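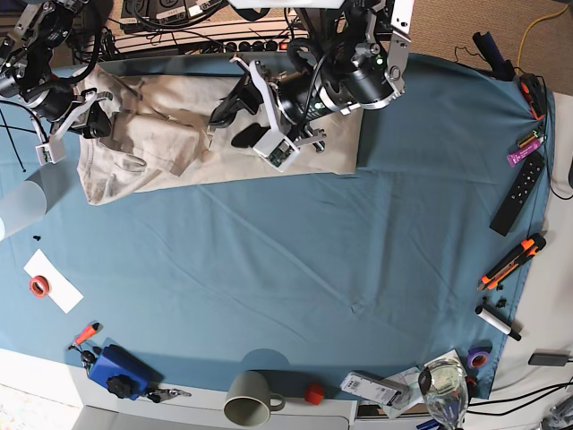
Teal table cloth, large, with a beige garment laid out along the top for folding

The Hadton Table Cloth in Teal
Item 3383 – from Wavley

I fold a lot of laundry, and for years I did it on the bed, which is how I ended up with a sore back and trousers that never quite lined up at the seams. So when I started stocking table cloths for the shop, the one I wanted most was a big plain one I could throw over a work table and fold on. We call it the Hadton, and it's the one I use at home too!

The color is a teal blue, no pattern, no border. I went back and forth on this (Lalit Khurana, who picks our colors with me, was all for stripes) but plain won, and I'm glad. Beige and other pale things show up really well against it, so you can find a waistband or a side seam without hunting for it. Black socks do fine too. Navy is harder, I'll admit.

It's generous in size and hangs over the edge of most tables. It will crease, especially if it's been sitting folded in a drawer. I mostly leave mine wrinkled because I'm only going to dump a basket of clothes on it anyway, but if you want it smooth for company, a warm iron on the back does the job.

How I do trousers on it: lay them flat along the far side, shake out the legs, press the waistband down with your palm, then bring one leg over the other and fold up from the hem. Keep the near half of the cloth clear for your finished pile.

Care
Wash cool with like colors. The first wash should be on its own – a bit of blue comes out. Line dry or tumble on low. Please don't bleach it.

What you get
One cloth. Clothes and table not included, sorry.

Also in this range
The Teldale is the same cloth in a smaller cut, good for a card table or the top of a dryer. The Bustamante is heavier and comes in rust and cream. I like it for sewing, though it's a lot to haul in and out of the washer.

We had 200 of the teal made up for July and there are more coming. If it says sold out, leave your email and I'll write when they land. Orders usually leave here within 3 days.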